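Search this site
Search
Minutes and papers

Clumanport Historic Buildings Trust
Minutes of the Board of Trustees
12 July 2021
Posted by the Trust Office

Present: Bent Hauksdóttir (Chair), Skarphéðinn Mikkelsen (Secretary), and seven other trustees. The surveyor from Pintér attended for items 3 and 4.

The Chair opened the meeting and confirmed that a quorum was present.

1. Minutes of the previous meeting

The minutes of the June meeting were approved with one correction. In item 5, "south transept" should read "south porch." The Secretary will amend the signed copy.

2. Matters arising

The Secretary reported that the county has returned the signed access agreement for the lane on the north side of Stelodlow Abbey. The agreement allows foot access at all times and vehicle access for maintenance with advance notice. The Chair asked that a copy be kept with the deeds.

The missing finial from the abbey gatehouse has not been found. The matter will stay on the agenda. 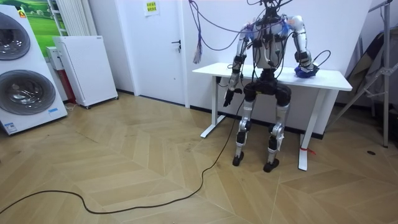 3. Condition of the abbey nave

The surveyor presented the report on the standing walls of the nave. The west wall and the two lower courses of the north arcade are sound. The head of the third window on the north side has moved outward, and the mortar above it is open to the weather. The report recommends temporary support before winter and full repointing in lime mortar next year.

A trustee asked whether the movement was recent. The surveyor replied that the earlier drawings do not record the window head in enough detail to say. Trustees agreed that measured drawings of all the window openings should be made while the scaffold is in place.

Resolved: That the temporary support be installed, and that the ground beneath the third window be closed to visitors until the work is finished. Carried without dissent.

4. Medieval floor tiles

The surveyor's team has finished recording the loose tiles lifted from the east end of the nave. The list runs to 603 tiles, of which 200 carry a pattern that can be read. The most common pattern is a pair of birds facing a central stem. The remainder are plain or too worn to identify.

The Secretary noted that the tiles are held in open crates in the undercroft and that the lower crates are hard to reach. Trustees discussed moving the patterned tiles to the store at Plusosus House. Bent Hauksdóttir asked that no tile be moved until its number in the list has been checked against the label on the crate.

Resolved: That the patterned tiles be moved to Plusosus House once the labels have been checked, and that the plain tiles remain in the undercroft.

The surveyor left the meeting.
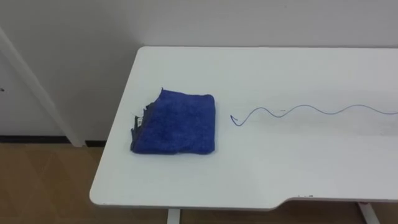

5. Visitor arrangements

The Secretary presented a draft of the new leaflet for the abbey. The following changes were requested:

- The founding of the abbey should be given as "late twelfth century," as no charter has survived.
- The ground plan should mark the later farm buildings in a lighter shade.
- The paragraph on the burial vault should be shortened.

Trustees also considered a request for evening tours of the cloister. The Chair observed that the cloister steps have no handrail on the east side. The request was deferred until a handrail has been priced.

6. Churchyard wall

Two quotations have been received for rebuilding the collapsed section of the churchyard wall. The lower quotation does not include removal of the ivy roots. Skarphéðinn Mikkelsen will ask that builder for a revised figure and send both quotations to trustees before the next meeting.

7. Correspondence

A letter was received from a local school asking to borrow the wooden model of the abbey church. Agreed, subject to a signed loan form.

A letter was received about jackdaws nesting in the gatehouse chimney. Noted.

8. Any other business

There was none.

9. Next meeting

The date of the next meeting will be circulated by the Secretary. The Chair closed the meeting.

Contact the Trust Office | © Clumanport Historic Buildings Trust | Back to top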